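About Farnby Desk Goods

Hi, I'm Annapurna Suvarna, and I run Farnby, a small shop for pens, pen holders and the other bits that end up living on a desk. If you found us through the Mabaso market, welcome back! If you found us by typing "pen that doesn't skip" into a search bar at midnight, welcome too, I've been there.

I used to manage the supply room for an insurance office with 44 desks, and every September I'd order the cheapest pens in the catalog, 1000 at a time, and every winter people would come to my door asking for a good one. I kept a few good ones in my own drawer and ended up lending them out (and mostly not getting them back). After a while I started ordering better pens on my own money and selling them at cost from a shoebox. The shoebox turned into a shelf, the shelf turned into a website, and then I gave notice.

These days there are six of us. We pack orders in the front room of a former shoe repair place, and the back room is where we write with things, take them apart, put them back together and argue about ink. I'm a lefty, so smearing gets more attention here than it probably does at other shops. If a pen is miserable for left-handed people, I say so on its page, even when it's a pen we sell. 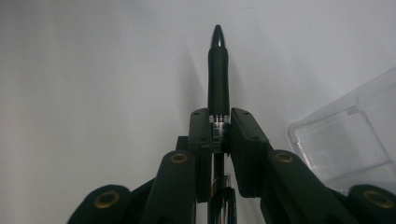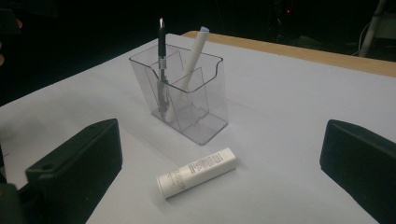
Clear holders are what I get the most email about, and I'm firmly in favor of them. I had a big ceramic mug for years and I could never find anything in it - there was a dried-up highlighter at the bottom that must have been older than my car. With see-through walls you know what you've got, all the way down to the bottom. I like one with a divider too, like the holder on the white table with the black pen in it, so a pen gets its own side and doesn't slide around with everything else you drop in there. They do show dust, I won't pretend otherwise. A soft cloth and a little dish soap will take care of it, but please don't use paper towels, they leave tiny scratches.

We carry pens from two small makers, Flevix and Vurkuvo, along with a changing bunch of odds and ends. Flevix is my pick for long letters and journaling. Vurkuvo is for people who press hard (my brother goes through paper like a drill). Refills for both are on the refill page, and if you can't tell which one you need, send us a snapshot of your pen next to a ruler and one of us will work it out.

Everything ships in paper and cardboard. The sheet on top of your order is written by hand, usually by me, with whatever pen I'm trying out that week, so if the ink is a weird color, that's why. We sent out our first 800 of those before we thought to print our return address on the box, sorry to the early customers!

Orders over 44 dollars ship free. You can visit too, just email first so somebody clears a chair for you.

Annapurna

Page last updated Dec 27, 2024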